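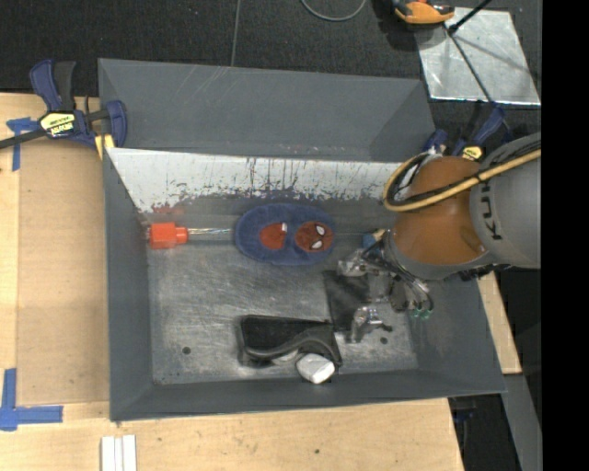
Figure 3. Mixed items in a metal bin, including a tool with a red-orange handle and a blue plush item with a Spider-Man face.

3.2 Mixed household items in shared bins

The second part of the study looked at how unlike items come to be stored together. Households in Alldale and Jillelbridge were asked to set aside the contents of one catch-all container, such as a hall drawer, a garage tub or a box under the stairs. In total, 805 items were recorded from 230 containers. Each item was given a short name, a main colour and a likely home in the house, following the coding sheet developed by Merrick for the earlier Maihi survey.

Hand tools and soft toys were often recorded in the same container, although few households said they had meant to keep them together. The contents of Figure 3 show the kind of mix that the coding sheet had to handle. The long tool, with its chunky handle and silvery shaft, was coded under "repair". The plush item was coded under "play". Dark, flat objects were harder to place, and coders were told to use "unsorted" where the purpose of an item was not clear from its shape.

Agreement between the two coders was high for tools and toys and lower for small objects of a single colour. Of the items recorded, 333 were first marked "unsorted", and Cartwright reviewed these a second time against the notes supplied by each household. Containers from 11 households in Gandwood were left out of this part of the analysis, as their notes had not been returned by the end of August. Results by room are given in Section 3.3.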